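Des nouvelles de l'outilthèque

Chers adhérents, chères adhérentes, voilà l'été qui pointe le bout de son nez et, comme chaque année à pareille époque, les étagères de la rue Arruda se vident à toute allure ! Merci à Gleice Prado et à Nii Akpalu, qui ont passé trois longues soirées à remettre le catalogue d'équerre (et à boire beaucoup de café). Nous avons désormais dépassé les 100 foyers inscrits, ce qui nous fait très chaud au cœur.
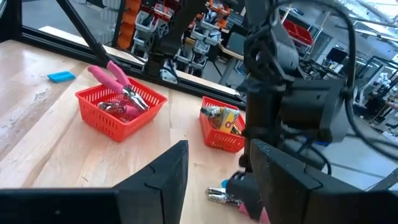
Les prêts de juillet

Pendant tout le mois de juillet, la durée d'emprunt passe à 11 jours, le temps de partir un peu ou de finir tranquillement cette fameuse terrasse. Pensez à réserver la ponceuse et le taille-haie, toujours très demandés.

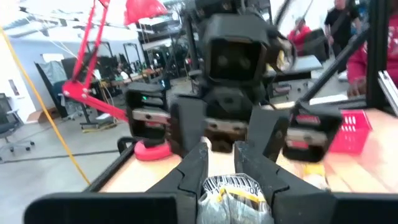 Pour les retours, la boîte du couloir reste ouverte jusqu'à 20 h, mais passez plutôt nous voir au comptoir si un outil vous a donné du fil à retordre, on en profitera pour bavarder.

L'atelier vélo

Anathi Shabalala reprend son atelier du soir, huit places, à partir de 18 h. On y apprend à régler ses freins, à changer une chambre à air et à ne plus avoir peur du dérailleur. Venez avec votre vélo, même tout rouillé !

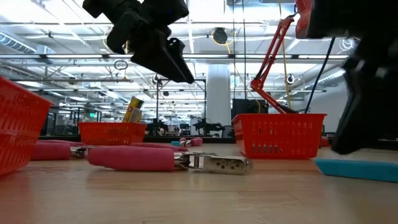 On cherche, on donne

Jailson Barros cherche un escabeau pas trop haut pour repeindre sa cage d'escalier, et Érica Aguiar donne des bocaux, des pots de fleurs et un joli lot de chutes de tissu. Écrivez-nous, nous ferons suivre. Si vous avez des petites affaires qui dorment au garage, elles nous intéressent aussi : une bonne table en bois clair comme celle de la photo suffit pour tout étaler, faire le tri et retrouver au passage ce qu'on croyait perdu depuis deux déménagements.
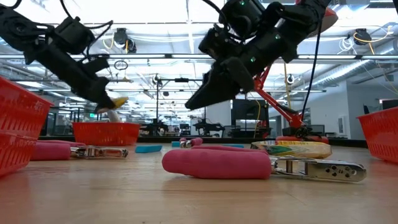

Les cotisations, enfin, ne bougent pas cette année, et nous en sommes bien contents. Vous pouvez régler sur place ou glisser une enveloppe dans la boîte, avec votre nom bien lisible. Quant au grand rangement d'avant les vacances, nous aurons besoin de bras et surtout de plans de travail : un grand plateau de bois clair, du genre de celui qu'on voit ici, ferait merveille pour trier la visserie. Prévenez Gleice si vous pouvez en prêter un.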